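About Trevetti

Software for two-armed robot workcells

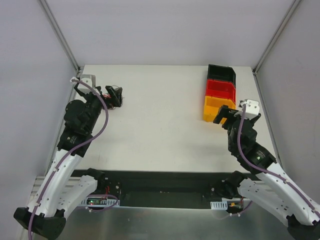 WHO WE ARE

Trevetti develops control, perception and planning software for robot cells in which two arms share one work surface. Our customers are manufacturers, repair centers and research laboratories that need to sort, place and prepare small parts, including parts that bend, tangle or arrive in no fixed position. Wires, short cable sections and mixed components in open bins make up a large share of the work.

The company was formed by a group of 13 engineers who had worked together on motion software and wished to continue. Today we employ 154 people in two offices. Research and product development are based in Flandis, and customer engineering is based in Nyaga, where new installations are configured before delivery.

Our Software

Our main product, Orix, is a single software package that runs on the computer beside the cell. It has four parts, which may be licensed together or separately.

Orix Control coordinates both arms on one clock. Joint commands are checked against speed and force limits at every cycle, and either arm can be paused while the other completes its motion.

Orix Perception locates bins, parts and flexible items from camera data. For wires and cables, it estimates the course of each strand and suggests a point at which a gripper may take hold. Where strands overlap, it reports how certain it is and lets the planner decide whether to proceed.

Orix Planning produces paths for the two arms together, so that neither enters space the other has reserved. Cables that run along an arm are included in the model, and a wrist rotation that would pull one tight is rejected before the motion begins.

Orix Bench is our set of tools for recording, replay and testing. Engineers can step through a recorded run, compare planned and measured positions, and run a changed program against earlier recordings before it is used on hardware.

How We Work

Each release is tested on 16 cells at Flandis – the same cells our engineers use for daily development. A release candidate must complete 100 consecutive runs of the standard sorting program without operator help. Failed runs are kept with their full logs and reviewed by the team responsible for the code.

Release notes list known faults as well as new features, and customers receive them before they are asked to update.

Leadership

Sharon Mbwambo is Managing Director of Trevetti. She previously led the planning group and continues to chair the monthly release review. The heads of control, perception, planning and tools report to her directly.

Careers and Visits

Open positions are posted at both offices throughout the year. Applications for the graduate program are accepted each October. Customers and university groups who wish to visit the Flandis laboratory should contact the front office in advance.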